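Tapio Halonen has coffee going before I've got my boots off, and he's already talking about cubes. He runs the Saturday puzzle club in Witlow, upstairs from the Hirvonen bakery (yes, the whole stairwell smells like cardamom, and yes, I bought buns), and he's been at it since his kids were small.

"I was terrible for years," he tells me, laughing. "I'd get one side done and hide it in a drawer!"

His collection is up to 412 puzzles now, and he swears he can find any of them in the dark. I didn't test him, but I was tempted.

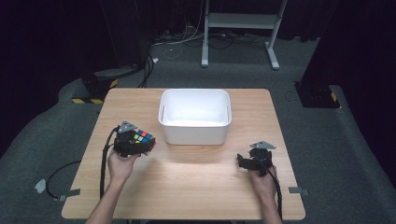 Getting unstuck

I asked what he tells beginners, mostly for selfish reasons – my best time is 125 seconds and I've been stuck there since May.

"Slow down," he said right away. "Everybody wants fast fingers. Look at where the next piece is while you're still turning the last one."

He had me do five slow solves at his kitchen table, no timer, and it drove me nuts. Then he brought the timer out and I got 76! I may have yelled. Tapio just poured more coffee and asked if I wanted to try it with my eyes closed.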